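Forum > Travel by Car > Dry Country

Topic: Hollel to Kolov by the sand road, fuel question

gimus_wagon
Hello everybody. In April we want to drive from Hollel to Kolov, and we prefer the southern sand road, without using the highway. My wife says it is 800 km, the old map says 796, so on this point we have peace in the family. My question is about fuel. The tank gives me about 600 km on asphalt. Is there still a pump in Vaher? Some pages say yes, others say it was closed.

dustyboots
Pump in Vaher is open, but only diesel, and it closes at 4 pm. If you arrive after that you sleep there. Take two cans.

gimus_wagon
Thank you. Mine is diesel, so good. Two cans of 20 liters?

old_compass
I don't agree with the two cans. I have driven this road six times and one can was always enough. People carry too much, then the car is heavy and it sinks in the soft parts. Lower your tire pressure and leave the second can at home.

dustyboots
With respect, you drive a small light car. A loaded wagon in soft sand can use almost double. One can is fine until the day the pump has no diesel, and this happened to me on a Wednesday, when the truck did not come until next morning.

old_compass
Then you wait until next morning. It is a holiday, no?

marta_k
Please do not make the new person wait in Vaher, there is only one guest house and its kitchen closes early :) I am with dustyboots. Also ask about the permit for the section after Vaher. Last year we paid 3,650 for the car in local money, cash only, and they wanted a copy of the passport of each passenger. Maybe now it is different.

gimus_wagon
The permit I did not know, thank you very much! Can I buy it in Hollel before we go?

marta_k
We bought it in Hollel, in the office behind the bus station. They open in the morning only. My cousin got hers in Vaher, but she waited half a day.

old_compass
You can also pay at the barrier. I always did it so.

marta_k
At the barrier they sent us back two years ago. I would not risk it.

dustyboots
My list for the loaded wagon, take from it what you need:

1. Two cans of diesel, tied well, on the floor and never on the roof.
2. Air compressor and a gauge. I go down to 1.4 bar in the soft parts and pump up again before the asphalt.
3. Water, five liters per person per day, and one day extra.
4. A paper map. On the open parts the ground is wide and flat and the tracks are faint, so check your direction often.

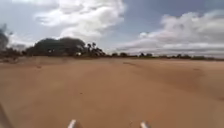 5. A shovel with a long handle. The short folding ones are good only for making you angry.
6. A small board to put under the jack.

old_compass
Number 5 we agree. Number 1 never.

gimus_wagon
I will take two cans, but fill the second one only in Vaher, if they have diesel. So maybe both of you are happy. I will write here when we are back.

dustyboots
An empty can does not help you to arrive in Vaher, please fill it in Hollel.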